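箱のはなし　小さなものをしまう

くらしのものずかん　第20回
文：グリート・マース
2020年11月8日

家の中には、箱がたくさんあります。おかしの箱、くつの箱、絵の具の箱、薬の箱、ティッシュの箱。引き出しも、上のあいた箱のなかまです。今回は、その中でも手のひらにのるくらいの小さな箱を取り上げます。箱のつくりと、小さなもののしまい方を、順番に見ていきます。

箱の部分の名前

ふたのある箱は、大きく二つの部分に分かれます。物を入れるほうを「身（み）」といい、上からかぶせるほうを「ふた」といいます。身には、平らな「底」と、まわりに立っている「かべ」があります。かべの上のはしは「口」です。口が広い箱は中のものを取り出しやすく、口がせまい箱は中のものがこぼれにくくなります。

紙の箱をよく見ると、角のところで紙が重なっています。一まいの厚い紙に折り目を入れ、折って立ち上げ、重なったところをのりでとめてあるからです。いらなくなったおかしの箱があれば、のりのところをゆっくりはがして広げてみてください。立体だった箱が、一まいの平らな形にもどります。この形を「展開図（てんかいず）」といいます。算数でも習う言葉です。

ふたのしくみ

ふたには、いくつかの種類があります。

かぶせぶた
身より少しだけ大きいふたを、上からすっぽりかぶせます。くつの箱によくある形です。ふたと身が別々なので、開けたあとは、ふたを置く場所がいります。ふたをうらがえして置くと、まわりのかべが上を向き、浅いお皿のようになります。ねじやビーズを仮に置くときに便利です。

ちょうつがいのふた
ふたと身が、一つの辺でつながっています。ドアと同じで、つながったところを軸にして開きます。めがねのケースや、昔の筆箱に多い形です。ふたをなくす心配がありませんが、開けたふたの分だけ、箱の向こうがわにすきまが必要です。かべにぴったりつけて置くと、ふたがかべに当たって開ききらないことがあります。

引き出し式
外がわの「さや」に、身を横からすべりこませます。マッチ箱がこの形です。箱をいくつも積んだまま中身を出せるところが便利です。急に引くと身がぬけて、中身がちらばります。

差しこみぶた
ふたの先が細い舌のようになっていて、それを身の内がわに差しこみます。薬の箱や、歯みがき粉の箱に使われています。何度も開けたりしめたりすると、折り目が弱くなってきます。

箱の大きさの決め方

しまいたいものが決まっているときは、先に中身の大きさをはかります。たて、横、高さの三つです。箱の内がわの大きさは、中身より少しだけ大きくします。ぴったり同じにすると、指を入れるすきまがなく、取り出すときにこまります。

はがきを例にしましょう。日本のはがきの長いほうの辺は148ミリです。内がわの長さもちょうど148ミリの箱では、はがきの角が引っかかり、紙がまがってしまいます。二、三ミリ長い箱をえらぶと、すっと入ります。

はんたいに、箱が大きすぎてもうまくいきません。中身が動いて、ぶつかったり、ひっくりかえったりします。そういうときは、紙をくしゃくしゃにしてつめたり、厚紙で仕切りを作ったりします。お店で売っているガラスのコップの箱に仕切りがあるのも、コップどうしが当たらないようにするためです。

なぜ小さなものはなくなるのか

消しゴム、ペンのキャップ、ボタン、クリップ。こういうものは、よくゆくえがわからなくなります。理由を考えてみます。

丸いものは転がります。つくえから落ちると、はねたり転がったりして、思ったより遠くまで行きます。いすの下、本だなの下、カーテンのすそなどを見てみましょう。

軽いものは、ほかのものといっしょに動きます。プリントを持ち上げたときに、上にのっていた小さなものが気づかないうちにすべり落ちることがあります。紙を片づける前に、紙の上と下を手でさわってたしかめてください。

色も関係します。こい茶色のつくえに黒いねじを置くと、見つけにくくなります。白い紙の上なら、黒いねじはすぐ見つかります。作業をする人が、つくえに白い紙や明るい色の布をしくことがあるのは、このためです。時計の修理をしているジャイルソン・メデイロスさんのつくえにも、いつも白い紙がしいてあるそうです。「部品を落としたとき、音がしなくても見えるから」とメデイロスさんは話していました。

指の使い方

小さなものを持つとき、わたしたちの手は大きなものを持つときとちがう動きをします。ボールやコップは、手のひらと五本の指で包むように持ちます。消しゴムのかけらやビーズは、親指と人さし指の先でつまみます。もう少し大きければ、中指もいっしょに使います。

ためしに、手ぶくろをはめてボタンをつまんでみてください。指先の感じがわかりにくく、なかなかつまめません。指先の皮ふには、さわったことを感じとるしくみがたくさん集まっていて、力の強さをそのつど調節しています。力が弱いとすべり落ち、強すぎるとピンとはじけてとんでいきます。

両手を使うと、作業はもっと楽になります。片方の手で箱をささえ、もう片方の手で物を入れます。軽い箱は、ふたを開けようとするだけで動いてしまうことがあります。そのときも、空いている手で身をおさえておけば安心です。
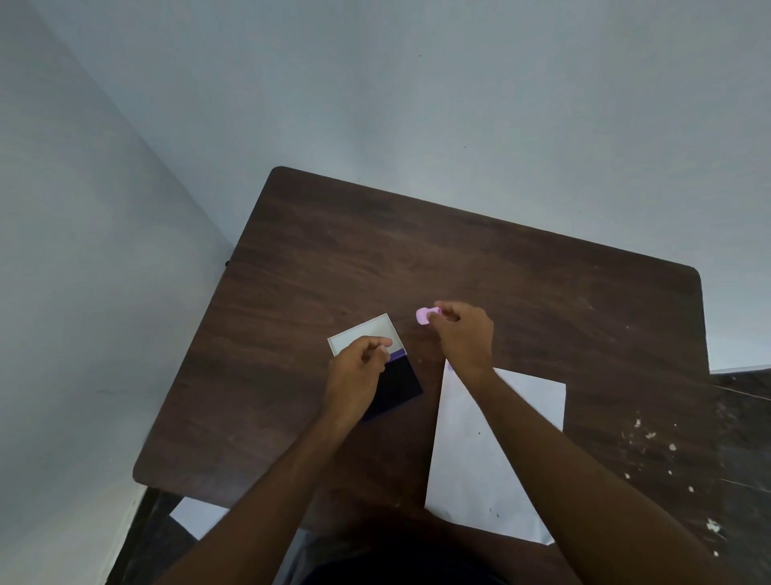 木のテーブルに置いた、小さな四角い箱。右手の指先には、ピンク色の小さなものがあります。

写真の箱は、白いところと、黒に近いこん色のところに分かれています。白いところには、ふちが立ち上がっています。さかいめには、細いむらさき色の線も見えます。箱の二つの部分に別の色を使うと、どこで分かれるのかが一目でわかります。

小さな箱に片づけてみよう

つくえの上や引き出しの中の小さなものを、箱にしまってみます。用意するものは、ふたのある小さな箱、白い紙、えんぴつ、細長く切った厚紙です。

1　つくえの上を広く空け、紙を一まいしきます。

2　しまいたいものを紙の上に出します。引き出しの中身を全部出すと多すぎるときは、半分だけにします。

3　なかま分けをします。「毎日使う」「ときどき使う」「もう使わない」の三つに分けると、まよいにくくなります。こわれているものは、おうちの人に聞いてから捨てましょう。

4　「毎日使う」ものだけを、まず箱に入れてみます。ふたがしまらないときは、入れすぎです。おしこまずに、いくつか出してください。

5　細長い厚紙で仕切りを作ります。箱の高さより少し低く切ると、ふたに当たりません。二まいを十字に組むときは、一まいには上から、もう一まいには下から、高さの半分まで切りこみを入れ、そこをかみ合わせます。

6　ふたに、中身の名前を書きます。ふたに書けない箱なら、小さな紙に書いてはります。かぶせぶたの箱をいくつも使うときは、身のほうにも同じ名前を書いておくと、ふたの取りちがえに気づけます。

小さい弟や妹がいる家では、箱を置く場所にも気をつけます。赤ちゃんは、何でも口に入れてしまいます。ボタンや消しゴムの入った箱は、赤ちゃんの手がとどかない高いところに置いてください。磁石と、ボタンの形をした電池は特に危険なので、自分でしまわずに、おうちの人にわたします。

読者からのしつもん

Q　紙の箱の角がやぶれました。直せますか。
A　直せます。やぶれたところの内がわから、細く切った紙をのりではります。外がわからはると、ふたをかぶせるときに引っかかることがあります。はったあとは、すっかりかわくまでふたをしないでください。

Q　かぶせぶたが、きつくて開きません。
A　ふたの両わきを持って、箱ごと少し持ち上げ、そのまま待ってみましょう。すきまから空気が入るにつれて、身がゆっくり下がってきます。中身がこわれやすいときは、つくえのすぐ上でやってください。

Q　ふたと身の色がちがう箱は、どうやって作るのですか。
A　別々の紙で作り、あとで組み合わせます。家で作るときも、色のちがう二まいの画用紙を使えばできます。ふたになる紙は、身になる紙より少しだけ大きく折ります。紙が厚いほど、差を大きくしないとかぶさりません。

しらべてみよう

文ぼう具の箱を作っているリスデールという工場で、箱の設計をしているコリナ・フルトゥナさんに話を聞きました。新しい箱を考えるときは、まず白い厚紙だけで見本を作るそうです。一つの箱のために作る見本は、多いときで25こになります。見本ができたら、ふたを何度も開けたりしめたりして、折り目のようすを見ます。色や絵を決めるのは、そのあとです。

工場には、古い箱をならべたたながあります。いちばん古いものは、およそ70年前に作られた針の箱で、ふたの角がすりへって丸くなっています。指がよく当たるところから先にいたむのだと、フルトゥナさんが教えてくれました。

家にある古い箱でも、同じことをたしかめられます。角、ふたのはし、底のまわりを見くらべて、どこがいちばんすりへっているかを調べてください。毎日使う箱と、しまったままの箱をならべると、ちがいがわかりやすくなります。調べたことは、箱の絵をかいて、いたんだところに赤えんぴつで印をつけておきましょう。

言葉のメモ

身　箱の、物を入れるほうの部分。
さや　引き出し式の箱の、外がわの部分。
ちょうつがい　ふたやドアが開くように、二つのものをつなぐ部品。
展開図　立体を切り開いて、平らに広げた形をかいた図。

次の回は「ひもと結び目」です。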